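Sorting the shed tubs before winter
By Ans Jansen

The Etley Lending Shelf has been running out of the back half of the Vernlow Community Hall since January, and we now have 76 tubs on the racks. Most of them are in good order. A fair number aren't, and before the weather turns we'd like to get through all of them, throw out what is past using, and put the rest back where people can find it.

For newer members, the Shelf lends out household and party goods: tumblers, plates, serving bowls, jugs, folding chairs and the two big urns. You book through the hall number, sign the book on the way out and sign it again on the way back in. There is no charge for members. Non-members pay a $28 deposit, returned when everything comes home.

The trouble is what happens at the return end. People bring things back in the evening, the racks are dark, and the nearest tub gets whatever is in their hands. By the end of a busy month you can open a tub marked PLATES and find a colander, four bread knives and a set of fairy lights. We don't mind where the things have been. We would like them to go back in the right place.

The plan for the sort is simple. One tub comes down at a time and goes on a table. Everything is taken out, looked over, washed if it needs it, and put back only if it belongs there. Anything that belongs elsewhere goes to the tray at the end of the table and is walked to its own tub before the next one comes down. Please don't open two tubs at once. We tried that in January and spent the afternoon working out which lid was whose.

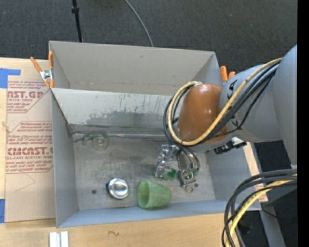 Plastic drinkware is the first category to deal with, as it's what gets borrowed most and what wears out soonest. Check each piece for cracks by running a thumb around the rim, then hold it to the light. Clouding is fine. Splits are not, and neither is anything sticky that won't wash off in warm water. Coloured pieces are worth keeping even if there is only one left, so a see-through green tumbler like the one lying on its side in the grey bin goes in with the mixed picnic cups, and does not need a matching set to earn its place. Shiny metal things should be kept out of the drinkware altogether, as they knock about and scratch the plastic when the tub is carried. Stand tumblers upright or nest them no more than six deep. Nested any deeper they jam, and someone ends up prying them apart with a butter knife.

Next come the lids and loose parts. We have a great many of these. If a lid fits something on the racks, tape it to that thing with the paper tape. If it fits nothing, it goes in the Odd Lids tub and stays there until the end of June, when whatever is left will be offered to the Parri Street kindergarten for craft. Please don't take lids home to try them on your own containers without saying so. Two went that way last year and one was for the big jug.

The tubs themselves need a look as well. Scuffs and scratches on the inside don't matter. Most of ours have them, and a tub that has been dragged around for ten years will never come up like new. What matters is whether the corners are sound and the base sits flat. Wipe out the inside with a damp cloth and let it dry with the lid off before anything goes back in. Tubs with dividers are for cutlery and small serving pieces only. If you find a divider in a tub that doesn't need one, lift it out and lean it against the end of rack B.

Labels are being redone. The old ones were written in marker on masking tape and half of them have faded. Ans has a box of 100 printed cards and will write them up as each tub is finished. The card goes on the short end, facing the aisle — not on the lid, as lids get swapped.

Glass and china will be left for a separate day. Several pieces are on loan to the Sellus Choir for their supper and won't be back until next month, so there is little point counting them now.

If you can help, come to the back door of the hall any time between nine and one on sorting mornings. The dates are on the noticeboard. Wear something warm, as the heater only does the front room. Tea is supplied. Bring a tea towel if you have a spare, and your own gloves if washing-up liquid bothers your hands.

Things we are short of, if you are clearing your own cupboards: serving tongs, a medium-sized jug with a lid, and plain tubs with clip handles. We don't need mugs. We have over 100 mugs.

3 comments

Bev
The tongs might be at my place. There are two pairs in my drawer I don't recognise. Will drop them in with the tablecloths.

Graham T
Could the picnic cups go on a lower rack this time? I can't be the only one who can't reach the top row without the step, and the step is usually holding the door open.

Ans Jansen
Graham — yes, cups will go on the second row, left of the urns. Bev, thank you, please put them on the tray and not in a tub. I'll check them against the book.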